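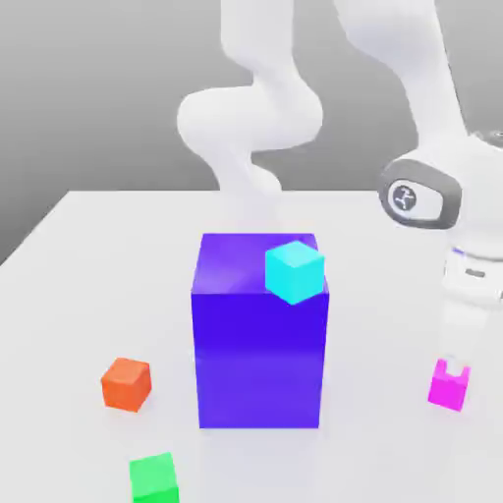

*Tall block in the middle, small stuff around it or on top. Same idea for your table.*

# Quick tips for a market stall or pop-up table

Typing this between load-ins so excuse the mess. Works for a one-day booth or a whole month in a borrowed storefront.

**Table**
- Bring your own cloth. Clip it underneath, wind gets under pins.
- Height sells. Sturdy crates, boxes, whatever you have. Paint the boxes one color or two, not six.
- Leave gaps. A packed table looks like a yard sale.
- Best seller goes on the right as people walk up. Zyanya Ochoa swears by the left. Try both.

**Prices**
- Price on everything. People won't ask, they just leave.
- Round numbers. Saves you digging for quarters.
- Grease pencil on glass jars, wipes off with a dry rag. Sticker gunk: cooking oil, wait, then dish soap.

**Money**
- Cash apron, never a box. Small bills in the front pocket.
- Card reader charged the night before, plus a spare battery pack. I lost a $231 sale in June to a dead reader. Still mad.
- Write down what sold as you go, you will not remeber it at closing.

**Packing up**
- Heavy stuff in first, signs flat on top.
- Candles & soap: not in a hot car. Cooler with no ice works fine.
- Label the short end of every bin so you can read it stacked.
- Keep one bin just for tape, scissors, clips, zip ties, a rag, and pens. More pens than that.

**If you're splitting a space**
- Get the hours in writing. Who opens, who locks up, who pays for a no show.
- Three sellers to a small shop is plenty. We tried more at the Zepeda place and you couldnt turn around.
- Different color tags per seller, one shared register. Sort the tags Wednesday night and everyone gets paid.

More on signs when I get a minute.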